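Search this site
Search

Resetting a Managed Laptop Before Returning It

Staff and students who hold a laptop on loan are asked to reset the device before it is returned to the Sarnville service desk. The procedure on this page applies to the Stukis and Zacharias models issued under the loan program. It removes personal accounts, downloads and saved passwords, and leaves the device ready to be enrolled for its next user.

A reset cannot be undone. Please read the whole page before starting.

Before you begin

You will need the power adapter supplied with the laptop, a reliable wireless connection and the user name and password of the account that was first used to sign in. If you no longer know that account, stop and contact the service desk. A laptop reset without it may lock at the welcome screen, and only an administrator can release it.

The reset can take up to 2 hours on an older Stukis model. The Zacharias is usually faster. Either device should be plugged in from start to finish, even if the battery is full.

Step 1. Save your files

Files kept in your network folder are not affected by a reset. Files kept on the laptop itself are erased. The folders most often overlooked are Downloads, Desktop and any folder created by a video or audio editing program.

Open the file manager and check the size of each local folder. Loan accounts include 420 GB of network storage, so most users can copy everything across at once. Wait until the sync symbol in the lower corner has stopped turning, then open two or three of the copied files on another device to confirm that they are complete.

Bookmarks are saved automatically if browser sync is switched on. If it is not, export them from the browser menu and place the exported file in your network folder.

Step 2. Sign out of your accounts

Sign out of the browser, the mail program and any messaging program. Software licensed to a single device, including most drawing and music programs, must be deactivated from within the program. Closing the program is not sufficient – the license remains attached to the laptop and cannot be used elsewhere.

If you paired a phone, headphones or a stylus with the laptop, remove each one from the Bluetooth list.

Step 3. Start the reset

On the Stukis:

Open Settings and choose System, then Recovery. Select Return to Loan State. Enter the account password when asked and select Continue. The screen goes dark and the laptop restarts more than once.

On the Zacharias:

Shut the laptop down fully. Hold the Refresh key and press the power button. Keep the Refresh key down for six seconds, until the recovery menu appears. Choose Erase and Restore with the arrow keys and press Enter.

Do not close the lid on either model while the progress bar is showing. If the bar has not moved for 30 minutes, leave the laptop plugged in and call the service desk.

Step 4. Check the result

A laptop that has been reset correctly shows the welcome screen with a language menu. Do not choose a language or connect to a network. Hold the power button for four seconds to switch the laptop off.

If your old user name still appears, the reset did not finish. Repeat Step 3 once. If the name appears a second time, return the laptop as it is and tell the desk at handover.

Step 5. Return the laptop

Bring the laptop and its adapter to the service desk. Cases and sleeves issued with the loan should be returned at the same time. Stickers may be left in place, with the exception of any that cover the asset tag.

Loans ending in January may also be returned at the Skiltcombe branch library. You will be given a receipt showing the asset number. Please keep it until the loan no longer appears in your account.

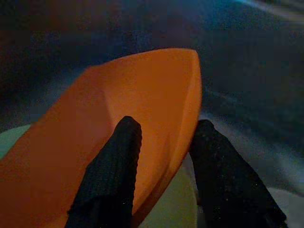

Noémie Marchand
Could Step 2 mention two-factor codes? My authenticator was a browser extension on the Zacharias, and it went with everything else when I did the reset. I needed the desk to let me back into my mail. Moving the codes to a phone first would have saved me the trip.

1 comment | 6 shares

Contact the service desk | Copyright Sarnville Device Loan Program | Back to top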